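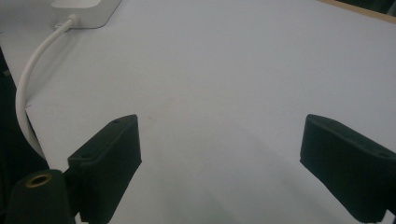

報道関係各位
ベリシャ特装販売株式会社

電動高所作業車「Trotico」の国内受注を4月より開始
夜間の道路照明保守と屋内施設での作業に対応

特装車両の輸入販売を手がけるベリシャ特装販売株式会社(以下、ベリシャ特装販売)は、独Celtilo社が製造する電動高所作業車「Trotico(トロティコ)」の国内受注を4月より開始します。主な用途は、道路照明や信号機の保守、街路樹の剪定、倉庫や展示施設など屋内での設備点検です。あわせて、車両の稼働状況を管理するソフトウェア「Hilon(ハイロン)」の日本語版の提供も始めます。

■ 取り扱い開始の背景

高所作業車の多くは、走行用エンジンの動力を取り出して油圧ポンプを回し、ブームを動かしています。この方式では、作業員がバスケットの中にいる間もエンジンをかけておく必要があり、住宅地での夜間作業では騒音に関する苦情が課題になってきました。屋内では排気の処理も必要となり、作業のたびに仮設の換気設備を用意している現場もあります。

ベリシャ特装販売では、照明保守や電気工事を行う取引先から、作業時だけでもエンジンを止められる車両がほしいという要望を継続して受けてきました。これまでは既存車両に後付けの補助電源を載せる改造で対応していましたが、補助電源の分だけ積載量が減り、工具や交換部品を別の車両で運ばなければならない場合がありました。Troticoは設計段階から架装部の電動化を前提としており、電池は荷台ではなくシャシーの側面に収められています。

■ 製品の概要

Troticoは、走行系と作業系の電源を分けた構成をとっています。走行用の電池とは別に作業専用の電池を備えており、ブームの操作、アウトリガーの張り出し、作業灯の点灯はすべて作業専用の電池から給電されます。作業が長引いた場合でも、帰路の走行に必要な電力が作業によって減ることはありません。

作業専用の電池は、満充電の状態で連続7時間の作業に対応します(Celtilo社の試験条件による値。ブームの昇降頻度、気温、作業灯の使用状況により変動します)。外部電源を接続すれば、充電しながら作業を続けることもできます。現場に電源がない場合は、走行用電池から作業用電池へ電力を移す機能を利用できます。この機能は、走行用電池の残量が設定値を下回ると自動的に停止します。設定値は運転席の表示器から変更でき、管理者の暗証番号で固定することも可能です。

ブームは伸縮式で、旋回は電動モーターが直接受け持ちます。起伏と伸縮には油圧を使用しますが、油圧ポンプは操作レバーが動いている間だけ回転するため、作業員が同じ位置で手作業をしている間はポンプの運転音が出ません。バスケットの定員は2名です。バスケット側の操作盤は手袋を着けたままでも操作できるよう、レバーの間隔を従来機より広くとっています。

アウトリガーは4本で、それぞれ独立して張り出すことができます。車道の片側を規制して作業する場合など、片側の張り出し幅が限られる現場では、車両が張り出し状態を検出し、ブームの作業範囲を自動的に制限します。制限された範囲はバスケット側と地上側の両方の操作盤に表示されます。

■ 充電について

充電は普通充電と急速充電の両方に対応しています。普通充電では、夜間に車庫で接続し、翌朝の出庫までに充電を終える使い方を想定しています。夜間作業が中心の事業者向けには、日中の充電時間帯をあらかじめ指定できるタイマー機能を備えました。

複数台を導入する場合、同じ時刻に一斉に充電を始めると、事業所の契約電力を超えるおそれがあります。Troticoは、後述のHilonと組み合わせることで最大10台までの充電順序を調整し、事業所全体の使用電力を上限値以下に抑えることができます。充電設備の設置工事については、ベリシャ特装販売が提携する電気工事会社を紹介します。工事費は車両価格に含まれません。

■ 稼働管理ソフトウェア「Hilon」

Hilonは、車両に搭載した通信機から稼働データを受け取り、事務所のパソコンやタブレット端末に表示するソフトウェアです。電池残量、作業時間、ブームの起伏回数、アウトリガーの使用状況などを車両ごとに確認できます。

点検時期の管理機能も備えています。年次検査および月次検査の期日を登録しておくと、期日が近づいた車両が一覧の上部に表示されます。検査の記録は帳票として出力できます。日本語版では、帳票の様式を国内の事業者が使いやすい項目の並びに改めました。作業日報の出力にも対応しており、運転者名と作業場所を入力すれば、稼働時間が自動的に転記されます。

Hilonの利用料は、車両の納入から初年度分までが車両価格に含まれます。次年度以降は車両1台ごとの年間契約となります。通信機が圏外にある間のデータは車両側に保存され、通信が回復した時点で送信されます。

■ 先行導入での使用状況

ベリシャ特装販売は受注開始に先立ち、道路照明の保守を行う取引先に評価用の車両を貸し出しました。貸出期間中の作業時間は、合計でおよそ4,000時間となりました。主な作業は灯具の交換、支柱上部の点検、配線の補修です。

使用した作業員からは、地上の作業員との会話が聞き取りやすくなった、無線機の音量を下げて使えるようになったといった意見が寄せられました。一方で、動作音が小さいため、ブームが動き始めたことに地上側が気づきにくいという指摘もありました。この指摘を受け、国内向けの車両には、ブームの動作開始時に警告音と点滅灯で知らせる装置を標準で装備します。警告音の大きさは昼間用と夜間用の二段階から選べます。

冬季の朝には、作業用電池の温度が下がり、充電に時間がかかる例が見られました。寒冷地での使用を予定する事業者向けに、電池を保温するヒーターをオプションとして設定しています。

■ 関係者のコメント

Celtilo社 製品開発責任者 グドルン・ヴァイデマン(Gudrun Weidemann)
「Troticoの開発では、作業用の電池を独立させることを最初に決めました。重量の面では不利になりますが、作業員が残りの走行距離を気にせずに仕事を続けられることを優先しました。日本の現場は道路幅が狭く、アウトリガーを十分に張り出せない場合が多いと聞いています。作業範囲の自動制限については、日本向けに制御の段階を細かくしました。」

Celtilo社 アジア地域営業担当 フラウケ・カステン(Frauke Kasten)
「部品の供給体制を整えることが、受注を始めるうえでの条件でした。消耗部品と主要な電装部品は、ベリシャ特装販売の国内倉庫に在庫を置きます。電池の診断に必要な機器も同社の整備拠点に配備し、整備士への研修を終えています。」

■ 保守体制

納入後の点検と修理は、ベリシャ特装販売の整備拠点および提携整備工場で受け付けます。高電圧部分の整備は、所定の教育を受けた整備士が担当します。電池の保証は車両本体の保証とは別に設定しており、保証期間と容量の基準は契約時にお渡しする保証書に記載します。故障により車両を長期間使用できない場合は、代替車両の貸し出しについてもご相談いただけます。

導入時には、運転者と作業員を対象とした取り扱い説明を納入先で実施します。内容は、日常点検の手順、充電器の接続方法、非常時のブーム降下操作、電池に関する注意事項です。非常時の降下操作は、実際に作業用電源を切った状態で行います。高所作業車の運転に必要な資格の取得講習は含まれません。

■ 受注および納入

受注は4月より、ベリシャ特装販売の各営業所で受け付けます。納期は架装の仕様により異なるため、見積もりの際に個別にご案内します。価格は仕様ごとの見積もりとなります。リースによる導入にも対応します。電動車両の導入に関する補助制度の利用を希望される場合は、申請に必要な車両の仕様書を用意しますので、契約前に担当営業所へお申し出ください。

実車の確認を希望される事業者には、営業所での見学のほか、実際の作業現場での試用も受け付けています。試用には、充電用電源の有無と設置場所の地盤について事前の確認が必要です。

■ 主な仕様

製品名:Trotico
製造元:Celtilo社
国内販売元:ベリシャ特装販売株式会社
用途:道路照明・信号機の保守、樹木の剪定、屋内設備の点検など
ブーム形式:伸縮式
バスケット定員:2名
作業用電源:専用電池(走行用電池と独立)
連続作業時間:7時間(Celtilo社の試験条件による)
充電方式:普通充電、急速充電
充電順序の調整:最大10台(Hilon使用時)
標準装備:ブーム動作警告装置、作業範囲自動制限装置、非常用降下装置
オプション:電池保温ヒーター、追加作業灯、工具収納箱

※仕様は改良のため予告なく変更することがあります。
※実際の作業時間は、使用環境および電池の状態により異なります。

■ ベリシャ特装販売株式会社について

高所作業車、散水車、路面清掃車などの特装車両を輸入し、国内の法令と使用環境に合わせた改修、販売、整備を行っています。主な取引先は、道路保守会社、電気工事会社、造園会社、施設管理会社です。

■ 本件に関するお問い合わせ

ベリシャ特装販売株式会社 広報担当
製品に関するお問い合わせは、最寄りの営業所または当社ウェブサイトのお問い合わせフォームで受け付けています。報道関係の方で車両の取材や写真データの提供を希望される場合は、フォームの件名に「Trotico取材」とご記入ください。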